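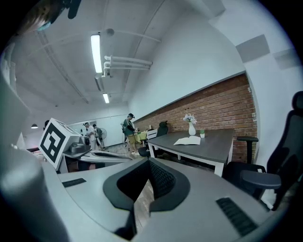 Which attachments do we bring to the spring demo day?
The brush cutter, the pallet forks and the tilt bucket. Grapple stays back unless the new hoses are in by then.

DIMCOMBE EQUIPMENT - BRANCH MEETING MINUTES, MAY
Sales, parts, shop and yard all present. Nestness branch on the phone, bad line for the first part.

Last minutes
Read, ok. One fix - the auger bits went to Nestness, not the other way round. Changed.

1. Demo day
At Nestness, on the gravel lot behind the parts building. Gates 9 am, machines running by 10. Nestness wants the track loader on site the night before. Agreed, if the trailer is back from Arnen. Yard to check with Arnen on the trailer.
Brush cutter needs a clear strip on the far side of the ditch. Nestness will mow a lane in so people can see where it's going. No customer rides. Customers can run the forks and bucket with a salesman next to the machine, seat belt on, signed sheet first.
Coffee and donuts as last time. Somebody asked for a grill, left open.

2. Brush cutter order
Uddin has the 72 inch back in stock. Price held untill end of the month. Discussion on two or three. Sales wants three, parts worried about floor space. Two for now, third if one sells at the demo.
Blades - order one full spare set with each. Shop reminded everyone that high flow models need the other coupler, order number is on the board by the parts window.

3. Rental rates
Pallet forks stay at 40 a day. Trencher going up, last rate was set before the chain went up in price. Weekly rate for the trencher will be 700, monthly not offered for now. Deposit 1000 on anything with a hydraulic motor. New sheet to be printed, old ones off the counter please.
Question from Nestness on weekend rates - same as one day if out after 3 pm and back by 8 am on the first work day. Was always the rule, now on the sheet.

4. Shop
Grapple came back with a bent cylinder rod. Invoice to customer is 2356, parts and labor. Customer disputes it, says it was bent when he picked it up. No check-out form on file for that one. Sales to call him back.
From now on no attachment leaves without the form filled in. Both branches. Form has a line for hoses, couplers, cutting edge and pins.
Pressure washer down again, waiting on a pump seal. Nestness can take dirty units in the mean time, call first.

5. Yard
Quick attach plates are getting stacked in front of the bucket rack. Move them to the north fence. Pallets under anything with a motor on it, caps on all the couplers - several found without.
Arnen pickup moved to 7 am, forklift needs to be charged and someone here who can run it.

6. Other
Web listings still show the old snow pushers. Take down or mark as sold. Parts to send the list.
Phones at lunch, same rota as before.

To do: yard - Arnen trailer, plates. Sales - grapple customer, Uddin order. Parts - rate sheet, web list, hoses for grapple. Shop - coupler caps.

Next meeting same room, 7:30 am, date to follow. Closed 8:50.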